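Chapter 2
The League Table as a Measurement

Topics covered in this chapter
The table as a summary of results
Points schemes and the value of a draw
Tables with unequal numbers of matches played
Methods for separating teams level on points
Deductions, void results and other adjustments

The previous chapter treated a match as a single observation with three possible outcomes. A competition produces many such observations, and its organisers must reduce them to an order of finish. In most football leagues the reduction is carried out by a table. The table is so familiar that it is seldom examined as a method, yet each of its columns depends on a decision that could have been taken differently.

A league table serves two purposes. The first is administrative. It determines the champion, the teams promoted and relegated, and in many cases the distribution of prize money. For this purpose the table is correct by definition, provided that the rules were applied as published. The second purpose is descriptive. Supporters, journalists and club staff read the table as a statement about how strong the teams are. For this purpose the table is an estimate, and it carries error like any other estimate.

Much confusion arises when the two purposes are mixed. A team that finishes third has finished third, and no further analysis can alter the fact. Whether it was the third strongest team in the division is a separate question, and the table alone may not hold enough information to answer it.

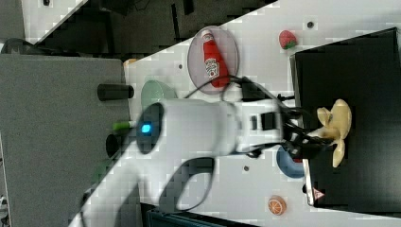 The usual form of the table lists, for each team, the matches played, won, drawn and lost, the goals scored and conceded, the goal difference, and the points. Several of these columns are redundant. Matches played is the sum of the three columns that follow it. Goal difference is obtained by subtraction. Points are a weighted sum of wins and draws. The redundancy is useful to the reader and also to the compiler, who can use it to check for errors of entry. In a complete table the total of the wins column must equal the total of the losses column, the total of goals scored must equal the total of goals conceded, and the goal differences must sum to zero. The total of the draws column must be even. A table that fails any of these tests contains a mistake, although a table that passes all of them may still contain one.

Many examples in this chapter use the Stillix data set, which holds the results of 2251 league matches. It was compiled from the records of one semi-professional division over several seasons and is supplied as a plain file with one line per match. Each line gives the date, the home team, the away team and the two scores. No information on line-ups, attendance or weather is included. Of the matches in the file, 1502 were won by one side or the other and the remainder were drawn. Readers who prefer to work with another division may do so, and should expect the proportion of draws to differ.

2.1 Points schemes

A points scheme assigns a number to each of the three outcomes. Under the older scheme a win was worth two points and a draw one, so that every match distributed the same total. Under the scheme now in general use a win is worth three points and a draw one. A decided match therefore distributes three points and a drawn match only two. It follows that the sum of the points column depends on the number of draws, which was not true before.

The change has two effects that should be kept apart. One is arithmetic. Given a fixed set of results, the two schemes can place the teams in different orders. Suppose that Holst have won five matches and lost five, while Metden have won three, drawn five and lost two. Under the older scheme Holst have ten points and Metden eleven. Under the newer scheme Holst have fifteen and Metden fourteen. The results are identical in both cases, and the order is reversed.

The other effect is behavioural. If a draw is worth less in relation to a win, a team that is level late in a match has more reason to take risks. Whether teams respond in this way is a question for data, and a harder one than it may seem. A comparison of seasons before and after a change of scheme will also pick up every other change made to the game in the same period, such as alterations to the offside law or to the handling of back-passes. The direction of the response is also uncertain on theoretical grounds. A team that is already ahead has more to protect under the newer scheme, and may defend earlier and in greater numbers.

It is sometimes said that the newer scheme rewards attacking play. Strictly, it rewards winning. A side which wins by a single goal from a set piece and defends for the rest of the match receives the same three points as any other winner. Goals enter the table only through the separate columns, and in most leagues these are consulted only when points are equal. 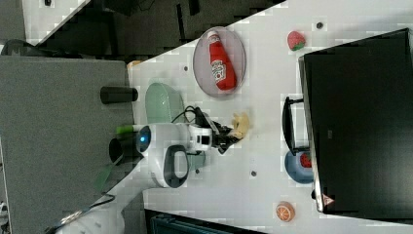 Where recalculation under a different scheme is required, the simplest approach is to store wins, draws and losses and to derive the points afterwards. A file that stores only the points total can't always be converted. A team on three points after three matches may have won one and lost two, or may have drawn all three. The exercise is straightforward in a spreadsheet, with the weight for a win and the weight for a draw held in two named cells so that they can be changed without editing the formulas.

2.2 Tables with unequal matches played

During a season the teams in a division will often have played different numbers of matches. Postponements, cup commitments and fixtures moved for broadcasting all contribute. The published table generally ignores the difference and orders teams by points alone, leaving the reader to make an allowance by eye.

Three adjustments are in common use. The first divides points by matches played to give points per match. It is simple and easily explained, and it has been used to settle final positions when a season could not be completed. Its weakness is that it takes no account of which opponents remain. The second expresses each total as points dropped, that is, the maximum available from matches played less the points obtained. Points dropped favours the team with matches in hand, because it treats every unplayed match as though it will be won. The published table makes the opposite assumption and treats every unplayed match as though it will be lost. The truth will normally lie between the two, and points per match is one way of choosing a position between them.

The third adjustment replaces each unplayed match by its expected points. This needs a probability for each outcome, and therefore a model of team strength. Software for the purpose is widely available – the worked solutions to this chapter were prepared in Skondeo – but the calculation can be done by hand for a small number of fixtures. If the probability of a win is one half and that of a draw one quarter, the expected return is one and three quarter points. A sum of such values over the remaining fixtures, added to the present total, gives a projected final total.

A projected total should be reported with some indication of its spread. A team projected to finish on 68 points may reasonably finish several points either side of it, and two teams whose projections differ by a fraction of a point can't be separated in any useful sense. The temptation to print projections to one decimal place should be resisted unless the reader is also told how little that decimal means.
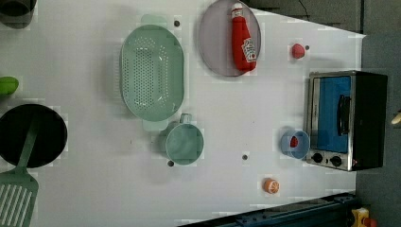

Róisín Foley, in a response to a draft of this section, objected that the spread is of little help to a club which has to plan its budget on one division or another. In her view the projected total should be dropped altogether and replaced by the probability of finishing in each position, as the financial consequences attach to the position and the total has none of its own. She added that two teams with the same projected total may have quite different chances of relegation if one of them still has to play the sides directly above it.

The objection is sound as far as it goes. Position probabilities do answer the question that most clubs ask. They are more expensive to obtain, however, because the positions of all the teams must be worked out together. A match between two teams near the foot of the table can't be won by both, and a method which adds up expected points one team at a time has no means of recording this. The usual remedy is simulation. Every remaining fixture is given a random result in accordance with its probabilities, a complete final table is drawn up, and the process is repeated many times. The proportion of repetitions in which a team occupies a given place is taken as the probability of its finishing there.

Simulation also requires the tie-breaking rules to be applied in full, since a fair number of the simulated tables will contain teams level on points. Goal difference can be used only if the simulation generates scores as well as outcomes. Head-to-head rules impose a further burden, as results already played between the tied teams must be retrieved and combined with the simulated ones. When three or more teams are level, some competitions form a smaller table from the matches between those teams alone, and their regulations may or may not require the smaller table to be formed again once one team has been separated from the rest. The two readings can yield different champions from the same results. Section 2.3 sets out both procedures, starting with the case of two teams.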